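夹爪租赁套件分享会 讲稿备注(自用,翻页前先看一眼)

【开场,大概三分钟,不用赶】

各位下午好,谢谢大家周三还肯抽出一个下午过来。后排要是听不清就挥挥手,我嗓门其实挺大的,就是一紧张容易越说越小声。

先说一下我站在哪一边。我不是 Skimden 的销售,我们是他们的用户,付钱的那种。去年年底我们实验室要补一套桌面抓取的设备,预算不宽裕,前前后后看了好几家,最后租了 Skimden 的 Calvo 套件,到现在用了11个月。今天想跟大家聊的就是这11个月里的事情,好的我会说,不好的我也会说,中间有几处是我们自己用错了,也会老老实实讲出来。

(这里停一下,问问在座有多少人用过柔性手指,举手看看。如果多数人用过,下一段讲快一点。)

【套件里有什么】

Calvo 这个名字听起来像一台机器,打开箱子看,其实是一包东西:一个双指夹爪,两副可以换的手指,一个装在腕部的小相机,一块控制板,还有他们的软件 Narnden。机械臂要自己准备,这一点合同里写得很清楚,可我们签字之前还是有同事以为臂也包含在内,闹了个小误会。大家回去如果要报预算,麻烦把这一行单独列出来。

手指有两种,一种表面是平的,夹盒子、夹方块很顺手;另一种是蓝色的,上面一格一格的肋条,像小梯子一样,整体是一块硬的塑料件。我们日常用的基本都是蓝色这一副。原因说起来很朴素,我们的任务里杯子多、瓶子多,圆的东西多,平的那副夹上去总让人提着一口气。
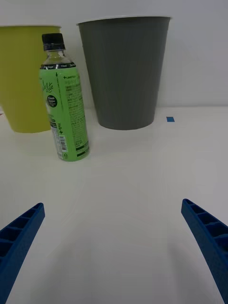 说到任务,我多讲两句我们是怎么试它的。买设备的时候大家都爱看演示视频,视频里什么都抓得起来,灯光也漂亮。我的建议是别急着信,拿自己桌上的东西去试。塑料杯、饮料瓶,这些看着最普通的东西,毛病反而最多。杯子口大底小,手指夹的位置高一点低一点,感觉差得很远。透明瓶子更麻烦,瓶肩那一段能透出后面的颜色,相机看过去,哪里是瓶子、哪里是后面的杯子,软件有时候拿不准。深色的大杯子又是另一种脾气,它把后面挡住一大块,而且靠墙太近的话,手指绕不到后面去。

所以我们给自己定了一个习惯,每次换布置都从宽敞的摆法开始,先让它抓前面没有遮挡的,再慢慢把几样东西往一起凑。蓝胶带也很好用,贴一小块在桌面上当记号,第二天回来还能找到原来的位置。这个办法土得很,可我到现在也没找到更省事的。

(如果有人问桌面颜色:我们用白桌面,背景干净,调试的时候省心;但白桌面会反光,灯要调柔一点。别展开讲太久,上次在这里讲了十分钟。)

【数字部分,放慢】

租期里我们认真记录过一轮,一共337次抓取,都是杯子和瓶子,没有挑好抓的。其中失手48次。这个数字大家怎么看都可以,我自己觉得还过得去。真正让我觉得有意思的是把失手的录像一条条翻出来看,多数都发生在两样东西挨得很近的时候,一根手指下去先碰到了旁边那个。单独放着的杯子,它抓得相当稳。

这里我要替 Skimden 说句公道话。我们把录像整理好发给他们,他们没有推回来说是我们摆得不对,隔了一阵子给 Narnden 更新了一版,接近物体之前多了一步,会先判断手指张开以后两边有没有地方落。更新之后我们没有再完整记过一轮,所以我不敢跟大家报一个新的成功率,只能说操作的同学抱怨少了。

【不满意的地方】

好,夸完了,该说说让我头疼的。

头一个是腕部相机的视角。它装得低,看近处的东西非常清楚,瓶子标签上那些小字密密麻麻的都看得出来,可是手指自己也在画面里占着位置。手臂往前探的时候,近处的东西容易被手指挡住一块。我们后来在桌子侧面另外加了一台固定相机,不在套件里,自己掏钱买的。

再一个是换手指。说明书上写得轻松,拧两颗螺丝就好。确实是两颗,但换完要重新标定,标定程序要走12个点,中途断了得从头来。我有一次走到最后一个点,被人喊去接电话,回来它已经超时退出了,那天下午我的心情不太好。希望 Skimden 能加一个暂存,这个意见我提过,对方说在排期。

还有租赁条款。手指算耗材,磨损了要自己买新的;控制板算设备,坏了他们换。听起来很合理,只是“磨损”和“坏了”中间有一段灰色地带,请大家签合同时问清楚,最好让对方写在附件里。

【和 Zirkomton 的比较,一定有人问】

我们当时也试用过 Zirkomton 的服务。他们的路子不一样,是工程师带着设备上门,替你把任务调好,你基本不用碰软件。如果你们单位的任务很固定,一年到头就抓那几样,我觉得 Zirkomton 更合适,省下来的人工很可观。我们这边隔三差五要换东西、换摆法,每次都等人上门实在等不起,这才选了 Calvo。两家都是认真做事的,看自己的情况吧。

(不要说价格。两家给我们的报价都签了保密。有人追问就请他们直接去询价。)

【给想租的朋友几句话】

先租短的,别一上来就签满一年。我们就是签长了,头两个月光顾着熟悉软件,等于白付了一段。箱子到了先把两副手指都装一遍,趁还在验收期,有问题马上讲。录像一定要留,硬盘不贵,吵架的时候录像比什么都管用,开玩笑的,我们跟他们没有吵过架。

最好再指定一个人专门管标定,别谁有空谁来。我们刚开始是轮流的,每个人手法都有一点差别,后来偏了好几毫米都说不清是从哪次开始偏的。

【收尾和提问】

我准备的大概就是这些。茶歇的时候我会把蓝色那副手指带到外面的桌子上,大家可以捏一捏,看看那些肋条是怎么弯的,捏完请放回盒子里,我们只剩这一副备用的了。

(提问如果冷场,先抛这个:各位平时抓透明的东西都用什么办法?我自己是真的想听。)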